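4.2 Data from two viewpoints

The demonstrations were recorded at two sites, Skosadside and Breden, with the same tabletop setup. Each site used one fixed camera that looks at the workspace and one small camera mounted at the wrist of the arm. In total we kept 187 demonstrations after removing those in which one of the two video streams was incomplete. The operator received only a short instruction in words, for example "move the lemon to the basket", and was free to choose the approach direction and the speed.

We use fruit and simple dishes for a practical reason. The shapes are rounded and the surfaces are glossy, so the reflections change with the viewpoint, and a policy that relies on a single color patch is easily confused. The Eide baseline [7] was trained with matte blocks only, and we wanted to know if its way of combining the views still holds for objects of this kind.

The two viewpoints give very different information. In the fixed view the basket, the dish and the tray can be separated without difficulty, but the arm may be almost fully outside the picture. In the wrist view the fingers are always near the target, while the outlines become soft when the camera moves, and the color of the same surface can look different from one camera to the other. We did not correct this difference. Both streams were given to the encoder with their original color, and blurred images were not removed from the training set.
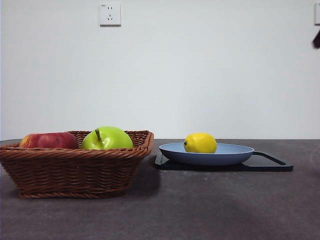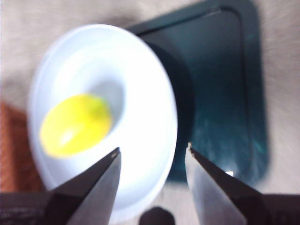

Figure 2. Views of the workspace from the fixed camera (first picture) and from the wrist camera (second picture). A yellow fruit-like object in a dish is visible in both.

For the comparison we trained Clenurex in three variants: with the fixed view only, with the wrist view only, and with both views. All variants share the same action head and the same number of training steps. With both views the policy completed 70 percent of the test trials. The variant with only the fixed view often reached the correct dish but closed the fingers too early. The variant with only the wrist view showed the opposite problem - it grasped well when the target was already near, and it lost the target after large movements.

These errors suggest that the fixed view is mainly used to select the object and the wrist view mainly to adjust the last part of the motion. We examine this assumption in the next section, where one of the two streams is masked during execution.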